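Reading time: 2 min

Notebook, September - Velstead bench, adhesive humidity runs

07:40. Restarted the Ulance chamber after the filter change. Setpoint 30 C, humidity ramp unchanged from last month. The display agreed with the reference probe within 5 minutes, so I left the offset alone.

Lap shear coupons from batch 27 went in on the middle shelf. Bond line was set with wire spacers as before. Two coupons had squeeze-out on the back edge and I trimmed them with a blade before loading - noted on the bag, to be kept out of the mean if they read high.

Housekeeping before the first pull: wipe the grips, sweep up fragments, zero the load cell with the fixture hanging.
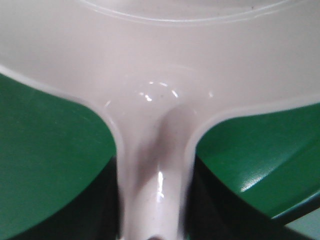
Pull tests, dry set

Peak load on the first coupon was 2,381 N. Failure was cohesive over most of the overlap, with a thin adhesive patch at one corner. The second coupon slipped in the upper grip and was discarded. Grip faces are worn and should be swapped before the wet set. 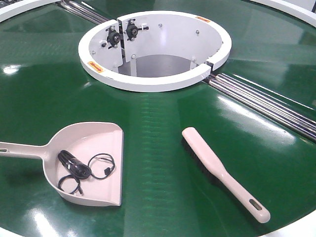 Dustpan and hand brush on the green table.

The Votport logger dropped its clock again at restart. Timestamps for the dry set are therefore taken from the bench clock and written in by hand. The load traces themselves are intact. Export to Mets format works if the header row is deleted first. 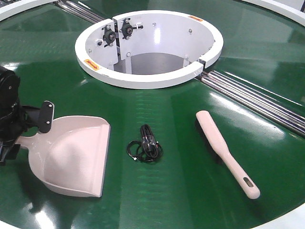 Green table with the white collar.

Surface prep is still the weak point of the method. Solvent wipe alone gives more scatter than abrade and wipe, and the scatter grows with time in the chamber. Next batch will be split between the two, same resin lot, same cure. Primer stays out until the split is read.

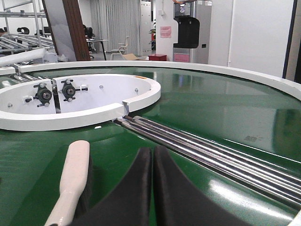

How long can abraded coupons sit before bonding?

Bond them within 30 minutes of the final wipe. Past that, wipe again and restart the clock; a second abrade is needed only if the surface has been touched.

Open: new grip faces, logger battery, label stock for the wet set bags.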